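Re: [flirton-tidy] baskets for the hall shelf

Mrs Tóth wrote in August:

> Has anybody tried the woven baskets from Pullby for small clothes? My hall shelf is 40 cm deep and I am tired of the plastic boxes. I am afraid that the rope will catch on everything, and also that I will never find what is at the bottom.
>
> M. Tóth

Dear Mrs Tóth, dear all,

I have two of these baskets now, so I can answer a part of your question. The model is the rectangular one, with the handle opening cut in the side. Please measure your shelf at the back also, mine is narrower there and I had to turn the basket.

I keep one layer only. When I put a second layer, I forget what is under it. I fold the soft things flat and put them with the print up, so that I recognise them from above.
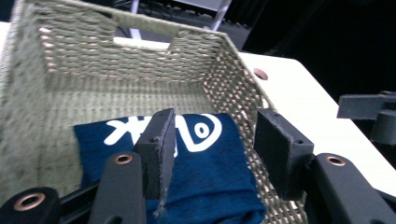
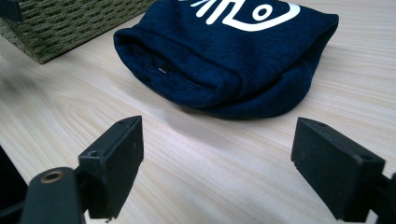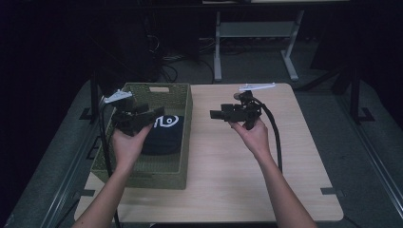 The navy one with the white print: in the basket (first and third), on the table (second).

About the catching I am less sure. Cotton has given me no trouble until now, but I would not put a loose wool scarf there before somebody else has tried it. Has Mr Vulov still his older basket? He wrote about it in message 332, but I do not find if he put a cloth inside.

With kind regards,
Lajos Lengyel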